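"I started with one shelf and a bad chair"

Leonie Kohlhase meets me at the door of her café in Stetton with flour on both hands, so we greet each other with the elbows. It is early, and the first bread is still in the oven. She opened the place in February, after 17 years in the office of a shipping company.

"People ask me if I was unhappy there," she says. "I was not unhappy. I was only tired of eating my lunch in front of a screen, and I wanted to make lunch for other persons."

The beginning was slow. For the first weeks she had one shelf of cups, one bad chair behind the counter and a menu with too many dishes. Her friend Edith Chávez, who cooked many years in a hotel, came to taste everything and crossed out half of the list. "She took the pen from my hand," Kohlhase remembers. "I was angry until the evening. Then I saw that she was right."

Now there are two soups each day, one warm plate and the rye bread, which is sold out most days before noon. On Saturdays she bakes 48 loaves, and this is the limit of her oven. 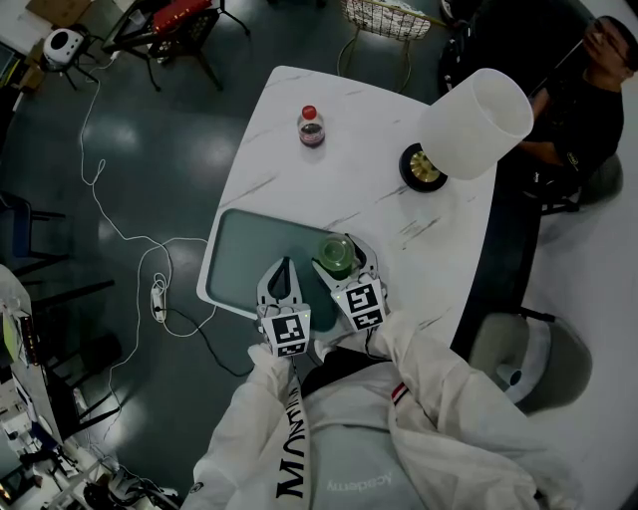

A green cup and a tray on the marble-patterned table.

I ask her about money, and she does not avoid the question. The rent takes more than she planned. Coffee brings the profit, soup brings the guests. In the first month she made a mistake with the flour order and had to give bags away to the neighbors. "So they all baked, and nobody came to buy my bread," she says, and laughs for a long time.

Her only employee is Yasaman Nazari, who studies in the evening and works the morning shift. Nazari changed the opening hour from eight to half past six, for the nurses coming home from the night. "They want to sit and be quiet," Nazari tells me from behind the coffee machine. "I turn the music off for them."

Would Kohlhase do it again? She looks at the oven clock before she answers.

"Yes, but with a smaller menu and a better chair. The chair I bought last week - it was 40 dollars, and my back says thank you."

Then the timer rings, and she goes to take out the bread.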